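Open day at the Drisonby paper mill
Posted 2024-06-30

I've wanted to get inside the old mill at Drisonby ever since we moved to this side of the valley, so when the open day flyer went up in the bakery I signed up on the spot. Parking was in the hayfield across the road (wear boots, the gate end is a swamp) and tickets were 2 dollars, which also got you a cup of very strong coffee.

The vat room

They still make paper by hand here, mostly cotton rag for bookbinders and watercolor people. You stand on a slatted floor while the papermaker dips the mold, gives it a shake forward and a shake sideways, and up comes a sheet. A good day is around 300 sheets. I got to try one and mine came out thick as a pancake on one side – they let me keep it anyway!

The old press is a monster. It came from a mill in Zellthorpe that shut down, and it took them a whole October to get it up the hill in pieces. Our guide let the kids hang on the bar while the water ran out of the felts, and I was pretty jealous.

Upstairs

The drying loft was my favorite part. Long shutters down both sides, ropes strung the whole length, and that clean smell like laundry and old books. It takes 47 steps to get up there and the last few are steep, so go slow if your knees are like mine. After that you come back down through the finishing rooms.

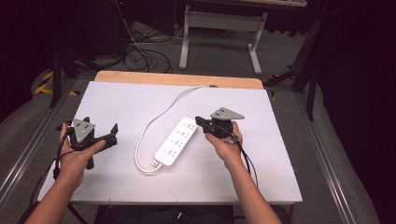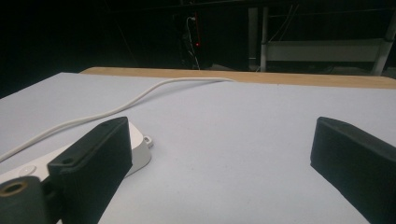
The shop and lunch

I went in for one notebook and left with three, plus a pack of Kobori envelopes with little flecks of flower petal in them. The seconds bin is the thing to dig through. Big sheets with a wrinkle or a thin corner, half price, and perfectly fine for wrapping or printing.

Lunch was soup and bread from the Pledatdale farm stand out in the yard. They'd planned for 600 visitors and the line for soup was long by noon, so eat early. Next time I'm bringing my sister and a bigger bag.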